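石けん日誌 十二月 水分と目減り 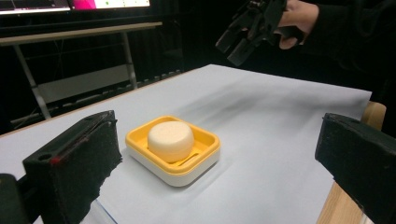
黄色と白の石けん皿、丸い石けんをのせたところ。

朝六時、室温十四度、湿度五十八パーセント。北側の棚の熟成分を計量した。十月末に仕込んだ丸型のバッチは、型出し直後の合計が3283グラムだった。今朝の合計は二千九百台の後半で、減り方はかなり鈍ってきた。最初の二週間で全減量の半分以上が抜け、その後は緩い曲線になる。例年と同じ形である。

配合はオリーブ油を主体に、ココナッツ油とパーム油、少量のひまし油。鹸化率に対する過剰油脂は六パーセント。水は苛性ソーダ濃度で三十三パーセントになるように合わせた。去年は三十パーセントで仕込み、型出しまでに一日余計にかかったうえ、縁に薄い灰が出た。今年は灰がほとんど出ていない。ただし型入れ後の保温も変えたので、水の量だけの効果とは言えない。変数を一度に二つ動かしたのは失敗だった。次は保温を固定する。

秤の件。Hrnčiarの卓上秤は200グラムの分銅で二グラム多く表示する。気づいたのは先週で、それ以前の記録に同じずれがあったかどうかは確かめようがない。誤差が比例なのか一定値なのかも未確認なので、過去の数値には補正をかけず、欄外に「秤未校正」と書いた。Libor Ševčíkに問い合わせたところ、電池の電圧が落ちると多めに出る機種があるとのこと。電池を替えて測り直したが二グラムのまま。午後に水準器を当てたら台が手前に傾いていたので、脚の下に薄い板を一枚入れた。表示は一グラム多い程度まで戻った。残りは分銅のほうかもしれない。

pHは試験紙で九と十の中間。色の読み取りは照明で変わるため、台所の蛍光灯の下では判定しないことにしている。窓際で十時に読んだ値を採用。舌での確認はもうやらない。

Dalibor Kadlecから手紙が来た。Sivskaの集まりで配った試料の感想が同封されていた。泡立ちは可、溶け崩れが早い、香りは弱い、という三点。溶け崩れについては異論がない。オリーブ油の比率が高い石けんは、六週の熟成ではまだ柔らかい。あの試料は五週で渡している。渡す前に日付を書いた札を付けるべきだった。香りが弱いのは意図した結果で、ラベンダー精油を一パーセントしか入れていない。本人は三パーセントを勧めてきたが、皮膚への刺激を考えると採用しない。

溶け崩れの試験を組み直す。条件は次のとおり。同じバッチの同じ高さから切り出した石けんを使う。朝と夜に二十秒ずつ流水で濡らし、手の中で十回転させて皿に戻す。七日間続け、八日目は濡らさずに置き、九日目の朝に計量する。皿は水の抜けるものと平らなものの二種類。平らな皿では底面に糊状の層ができ、計量のときにどこまでを石けんとみなすかで値が変わる。去年はこの層をへらで落としてから量ったり、落とさずに量ったりしていて、記録が比較に使えない。今回は落とさずに皿ごと量り、後から皿の重さを引くことに統一する。

水の硬度も書いておく。こちらの水道水は硬度が高めで、石けんかすが出やすい。Ewan Tamihanaの家は雨水を使っていて、同じ石けんでも泡の立ち方がまるで違うと言っていた。以前送ってもらった写真では洗面器いっぱいに泡が立っていたが、写真では泡の持続時間がわからない。硬度の数値を測ってもらえないか、返信に書いた。

昼過ぎ、Diksideに発注していたオリーブ油が届いた。缶の外観に異常なし。酸価の成績書が入っていなかったので電話で請求した。担当のKeisha Pettigrewによれば、倉庫のほうで入れ忘れたらしく、明日の便で送るという。成績書が来るまで開缶しない。前のロットの残りが951グラムあり、小さい試験用の型なら足りる。

苛性ソーダの在庫も確認。開封済みの瓶は口のまわりに白い固着が見られた。吸湿と炭酸化が進んでいる可能性があるため、仕込みには使わず、排水管の掃除用に回す。瓶に赤いテープを巻き、用途を書いた。未開封のものは一本。冬のあいだはこれで間に合う。

熟成棚の配置を変えた。上段は暖房の空気が当たり、乾燥が速い。これまでは古いバッチを上に置いていたが、並びを逆にして、新しいものを下段、中間のものを中段、六週を過ぎたものは箱に移した。箱は紙箱で、蓋は閉めきらない。棚の上段は空ける。紙の敷き方も見直し、石けんの下は一週ごとに新しい紙に取り替える。油の染みが出た紙は日付を入れて保管する。酸敗の早いバッチを後から特定するのに役立つ。

酸敗といえば、八月のひまわり油のバッチに橙色の斑点が出た。三個のうち一個で、位置は側面。におい、わずか。過剰油脂を八パーセントにしていたのと、夏場の高温が重なったと考えている。残り二個は隔離した。ひまわり油はViltodusの高オレイン酸型に切り替えるか、使用そのものをやめるか、まだ決めていない。Bořivoj Zemanは酸化防止にローズマリー抽出物を勧めてくれた。添加量を聞いたが、答えは「少し」だった。単位のついた数字を再度求める。

夜九時、二度目の計量。室温十六度、湿度五十五パーセント。朝との差は秤の誤差の範囲内で、減量としては記録しない。

明日やること。成績書の受け取り。分銅をもう一つ借りる。試験用の型を洗って乾かす。平らな皿の重さを量り、裏に鉛筆で書いておく。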